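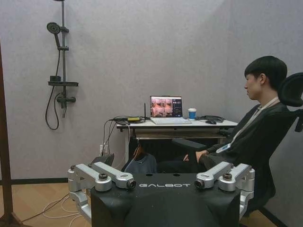 White desk, black mesh chair. The cup is not part of the rental.

Prosora Room Rental, Fleron: Frequently Asked Questions
Last updated May 8, 2023

What exactly am I renting?
A room inside a bigger room. It has light gray partition walls, a herringbone floor in pale wood, and enough furniture to look like someone lives there who can't decide which part of the house they're in. You rent it by the half day (4 hours) or the full day.

Why is there a shower in it?
Because a previous client needed one and paid for it, and we liked it too much to take it down. It's black, with a round rain head, a handheld one and a hose. It is not connected to any water. We mention this in the booking form, in the confirmation email and again at the door, and people still turn the bar and wait.

Can you connect it to water?
No. Please look at the floor and think about it.

What furniture comes with the room?
The white desk, black office chairs, the yellow sofa, and the dark brown clothing rack. Linens and small props are extra and live in a cabinet at the reception desk. The list is taped inside the cabinet door, and about half of it is legible.

Can I move things around?
Yes, with a little care. The desk has thin legs and doesn't enjoy being dragged, so get a second person and lift it. The office chairs roll very well, sometimes when you'd prefer they didn't. Put everything back roughly where it was before you leave. We don't measure, but we do notice if the sofa has ended up under the shower.

Is the office chair comfortable?
It's mesh, it has a headrest, and it leans back. People who sit down in it to answer one email tend to still be there at lunchtime. If you're renting by the half day, plan around this.

Is there somewhere to put a laptop?
The desk. There is a shallow space underneath the top as well, good for a notebook or a charger you plan to forget. Lids on all drinks, please. That rule dates from April and we would rather not discuss April. 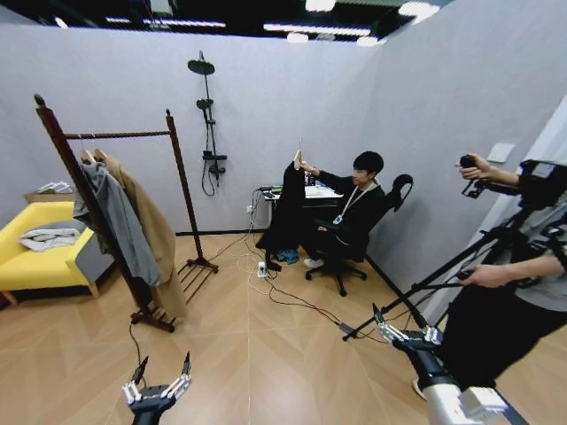
The other side of the room: rack, yellow sofa, and the famous shower.

How many clothes can the rack hold?
We ask for no more than 16 light garments or 6 winter coats. It's a solid thing, with a twisted rail and a slatted shelf down near the feet, but a row of wet wool will test anybody's character. Space out the heavy coats so they aren't all hanging at one end.

Are the hangers included?
Yes. They come in several styles, none of which we remember buying.

Is the shelf on the rack for shoes?
Shoes, bags, folded scarves, all fine. Long coats hang nearly down to it, so either leave a gap or accept that your coat and your shoes will get to know each other.

Does the sofa come in another color?
The sofa comes in yellow. It has a low gray back and wooden legs, and it photographs brighter than you expect, which is saying something. If it clashes with your project, bring a throw. We have a couple of white ones in the cabinet, and they look neatest folded on the seat. Spread out, they mostly look like the sofa is being painted.

Can I hang things on the walls?
Removable strips only. The walls are Skeleo panels, and a replacement panel costs us $854 before delivery. We will pass this number along to you with great sympathy.

What is the lighting like?
Long rectangular ceiling lights over a dark ceiling. Even, white, and not especially romantic. Bring a floor lamp if you want evening. Please don't climb on the desk to adjust the lights (see thin legs, above).

What about cables on the floor?
Tape them down anywhere people walk, and keep them out from under the chair casters. We have floor-safe tape at reception. Silver duct tape takes the finish off the planks, so leave yours in the car.

Who cleans up?
You do the trash, the cups and the hangers. We do the floor. If you spill something, tell us right away - we've seen worse, and a fresh stain is cheaper than an old one.

How do I find you?
Go in through the gate on Butt Street and follow the Prosora signs to the back of the building. Unloading is allowed by the gate. Parking there is not, however short the errand.

Can I book the room without the shower?
It's staying on the wall. You're welcome to ignore it for the same price.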